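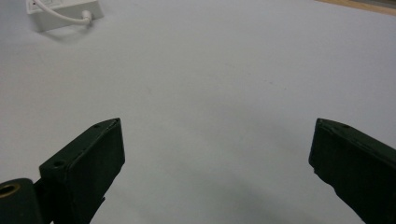

Jomar Manalo's view is that we did all this last year and the Saludo Awards went off without anyone getting hurt, so could the list please be shorter. I've kept the remark in, as he asked, and I've kept the list the same length.

Saludo Awards, Narano Hall
Pre-event safety walk-round, with comments
Walked on Wednesday, starting 2 pm. Second look needed before doors.

Marks used: OK, NOT OK, NOT SEEN. "Not seen" means I was told about it and did not see it myself. Last year's sheet had a tick against almost everything, including the rear fire exit, and I have met people who were standing next to the rear fire exit that night trying to get it open. So ticks are out.

1. ARRIVALS AND RED CARPET

1.1 Carpet taped down along both edges. NOT OK.
Street side is fine. The hall side is taped for the first stretch and then stops at the sponsor wall. I was told the wall's base will hold the carpet down. It might, until somebody in heels finds the corner where it doesn't. Tape it all the way.

1.2 Sponsor wall weighted and braced. NOT OK.
Braced, not weighted. The Masteo people say their wall has stood at plenty of premieres and never moved. I'd like to know how many of those were outdoors with a gap between two buildings behind them. Sandbags on every foot, inside and out.

1.3 Barriers between public and carpet linked, feet turned inwards. OK.

1.4 Press pen has two ways out. NOT OK.
Drawn with two, built with one. The second is where the step-and-repeat lighting stands now. Move the stand.

1.5 Car drop-off kept apart from people on foot. NOT SEEN.
Described to me as "a man with a paddle". I asked where he stands, and whether he will still be there when the late cars turn up, which in my experience is when the trouble starts. No answer yet. Same question goes for the motorbike arrival that has appeared on the running order. If a band wants to ride up to the door, I want the speed, the route and the name of whoever stops them, in writing.

2. NUMBERS

2.1 Licensed capacity shown at the front of house desk. OK.
It says 1000, including crew, performers, catering and security.

2.2 Guest list within capacity. NOT OK.
The list I was shown has 1011 names on it, and that's before crew. The explanation was that there are always no-shows. There are no-shows at dull events. This one has a free bar and a television presenter. Bring the list down or put a hard stop on the door with clickers, and decide now who has the nerve to turn away a soap actor's cousin at half past eight.

2.3 Wristbands a different colour for each area. NOT OK.
Backstage and balcony are two shades of gold. In the foyer light I couldn't tell them apart, and neither could the steward I asked.

2.4 Seat fillers counted in the total. NOT SEEN.
I was told they "don't count as audience". They breathe and they need an exit, so they count.

3. MEANS OF ESCAPE

3.1 All exits open fully from inside with one push. OK for front, both sides and balcony. NOT OK for rear.
Rear door opens, then meets a flight case. I moved the case at ten past two and it was back by three. It belongs to Murkska, who said it would be gone on the night. Put a sign on the wall, paint the floor if the hall will allow it, and have someone look at it every hour.

3.2 Exit signs lit and not hidden by drapes. NOT OK.
Starcloth covers the left-hand sign by the stage. I know the director doesn't want a green glow in the wide shot. The sign stays visible.

3.3 Aisle widths as on the plan. NOT OK.
Tables have crept. They always do once the florist has been through. The plan on the production desk and the plan on the wall are different versions, and the room matches neither. Pull tables back to the signed plan, then photograph the floor so we can argue about it later with something to point at.

3.4 Emergency lighting test. NOT SEEN.
Log book shows a test in September. The page is neat and every line is in the same pen. I would like to watch one.

4. STAGE AND SCENERY

4.1 Stage edge marked in white. OK.

4.2 Steps fixed, handrail on at least one side. NOT OK.
Fixed, no handrail. The choreographer had it taken off for rehearsal and it's leaning against the dimmer room. It goes back before guests are in. Winners come up those steps in long dresses, some of them after a long evening, looking at the cameras and never at their feet.

4.3 Trapdoor locked and bolt checked. OK.
Checked it twice. Not used in this show, so I can't see why the cue sheet mentions it. Please find out and delete the line.

4.4 Confetti cannons. NOT OK.
There are six. The paperwork covers the type but doesn't say where they point. Two were aimed at the front tables at what I'd call face height for anyone seated. Re-aim, mark the stands, and keep the person firing them in sight of the stage.

4.5 Smoke and haze fluid data sheet on site. OK. 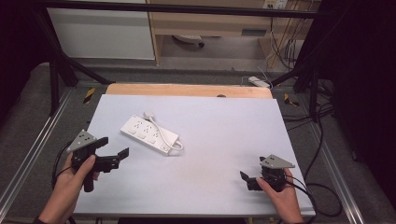

4.6 Trophy plinth stable. NOT OK.
It rocks. The trophies have a heavy base and a pointed top, and the plan is to line them up along the edge. Wedge it or swap it. The man from props says it only rocks if you touch it, and the whole point of the plinth is that presenters will be taking things off it all night.

5. ELECTRICAL

5.1 Test labels in date on all hired kit. NOT OK.
Murkska's racks are in date. The vanity mirrors in the dressing rooms have no labels at all and came from "a friend of the stylist". They stay unplugged until tested.

5.2 No extension leads plugged into other extension leads. NOT OK.
Dressing room two had three in a chain feeding hair tongs, a steamer and a kettle. I split them up. I expect to find them joined again.

5.3 Cable runs ramped or flown where guests walk. OK in the main room. NOT OK at the foyer bar, where the ramp ends short of the bar itself.

5.4 Hired equipment matches the hire sheet. NOT OK.
Sheet 1397 lists the follow spots as "by others". Which others? They are hanging over table nine, so somebody ought to own up to them. Safety bonds are fitted. I still want a name and a signature before anyone sits underneath.

5.5 Generator fenced, fuel stored away from it. NOT SEEN.
Not delivered yet. Due at 7 am, they say.

6. FOOD, BAR AND AFTER-PARTY

6.1 Naked flames. NOT OK.
Candles on the tables were agreed as battery ones. The caterer's boxes contain wax ones. I was assured these are a backup. A backup to what?

6.2 Broken glass procedure and a bin for it at each bar. OK.

6.3 Drinks kept off the stage and off the sound desk. NOT OK.
There were already two cups on the desk during my visit, one with a lid.

6.4 Terrace limit agreed and stewarded. NOT SEEN.
The hall says there's a figure. It isn't on the wall and the duty manager had to ring somebody who didn't pick up. The terrace is shut until we have it.

6.5 Last-hour stewarding kept at full strength. NOT OK.
Rota shows half the team leaving at eleven, with the after-party running to one. Everyone plans for the entrances and forgets people have to go home.

7. FIRST AID AND COMMUNICATION

7.1 First aid point signed from the main room. OK.

7.2 Radios tested in every area. NOT OK.
Nothing gets through in the basement corridor. That corridor leads to the dressing rooms, so either put a runner there or lend them the house phone.

7.3 Wording agreed for stopping the show. NOT OK.
There is a code phrase. Four members of the team gave me three versions of it. Please use plain words. The host should have the same words on a card in his pocket, and he should have read them aloud once.

7.4 Strobe warning at the doors and on the screen. OK at the doors. Screen not checked.

COMMENTS RECEIVED SINCE

From production: handrail will be back on, in black to match. Fine by me, provided the lighting doesn't make it vanish.

From Murkska: flight case moved to the dock. I'll look.

From Jomar Manalo: guest list is being trimmed, and most of the extra names were duplicates. Send me the trimmed version. If they were duplicates the new number will be easy to produce, and I'd still like it to include the crew.

From Narano Hall: no comment on the log book, but they've offered to run the emergency lighting for me at 9 am. Accepted.

Still open at time of writing: 1.5, 2.2, 2.4, 3.4, 4.4, 5.4, 5.5, 6.1, 6.4, 7.3. Doors stay closed until 2.2, 3.1 and 4.2 have been seen by me in person.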